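Wistari Memoir Project: Progress Report to the Pilside Fund

By the project editor
Jul 22, 2019
4 min read
Print | E-mail

The grant supports the writing, editing and printing of one book, the memoir of a former state legislator who represented the Wistari district for 16 years. This report covers work since March, when the first payment came in.

Manuscript

The book is planned at 25 chapters. The first draft is finished through the end of the second term, and the author has sent revised versions of the opening five. Those chapters deal with the family feed store, the school board race and the first campaign for the statehouse. They read well and need only light editing.

The chapters on the water bill are harder. The author remembers the order of the votes one way and the House journal has it another. We have gone with the journal and let the author say in the text where memory differs. This has meant rewriting two chapters that we had listed as done in the proposal.

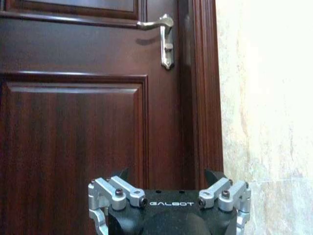
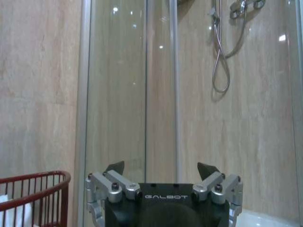
Interviews with former staff are complete except for one. The remaining person worked in the district office during the last term and has asked to see the questions in writing first. We sent them and are waiting. If we don't get an answer, the chapter on the office closing can stand on the author's own notes, though it will be shorter.

Records and permissions

The Cilitz Library holds the legislative papers and has let us copy letters from the author's files. Letters from constituents are a separate matter. We will not print any of them with a name attached unless the writer or the family agrees in writing. Where we can't reach anyone, the letter is paraphrased — the library prefers this too.

Two newspaper cartoons from the second campaign are still not cleared. The paper that ran them has closed, and it is not plain who owns the rights. We would like to keep them but the layout does not depend on them.

Printing

Gunnlaugsson Press has agreed to a first run of 1,000 copies in paperback. The press wants final text before it will set a date, and it has asked for an index, which was not in our budget. We propose to pay for the index from the travel line. Most of the interviews were done by phone and that line is underspent. Please let us know if this change needs a formal request.

Spending

Editing costs are slightly over plan due to the rewritten chapters. Transcription is under. No money has been spent on publicity, and none will be until the press has the text.

Next period

The author will finish the third-term chapters and the account of the recount. We will send the water bill chapters to an outside reader who knows the committee process, and start on the index terms. The second payment request will follow with receipts once the remaining transcription invoice arrives.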